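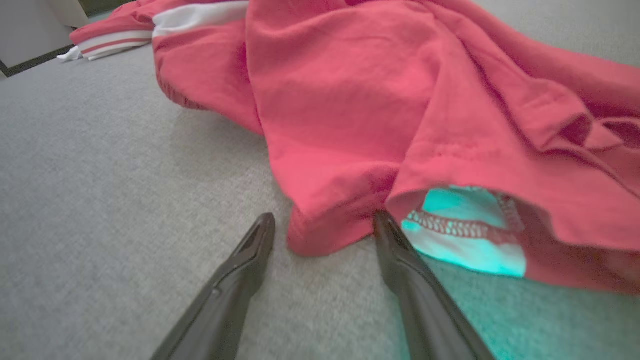

Gripper fingers at the hem of a red garment on the carpet.

Grunar puts its finger care routine for the Dastow laundry cell online
Thursday, May 29, 2025

Hello from the Grunar workshop! We've finally written up how we look after the fingers on Dastow, our clothes-folding cell, and from today anyone running one can download the sheet free of charge.

I've been keeping Dastow going since January, and most of my time goes on the fingertips (they pick up fluff like you wouldn't believe). A tip with lint on it slides straight off a hem, so I wipe all the fingers with a dry cloth before every session, then run 80 open-and-close cycles with nothing in them and listen for clicking.

After that come the wrist cameras. I clean the lenses, put a pair of shorts on the sofa and check that both fingertips show up on screen. If one has wandered out of view, the bracket has slipped and I nip up its 2 screws.

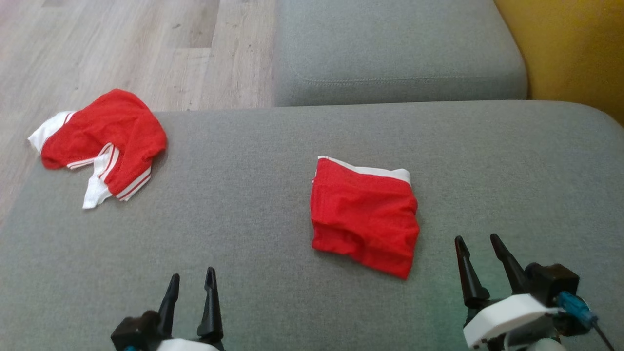
Cables and spare parts

Check the plug on each actuator by hand, and leave enough slack for the wrist to turn all the way. I learnt that one the expensive way! Worn fingers can be swapped for the Rinaldi set, part 958, and the sheet covers lining up the new pair with the Cunik gauge.

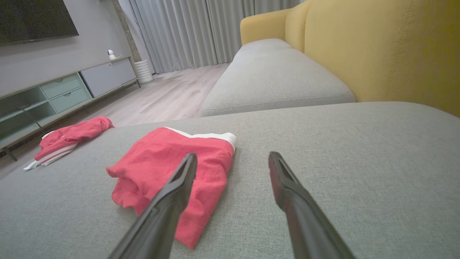
Fingers over the sofa seat, with red clothes on the cushion.

The sheet is on the Grunar support page now. If your cell makes a noise that isn't on my list, please send a recording through the contact form and I'll have a listen.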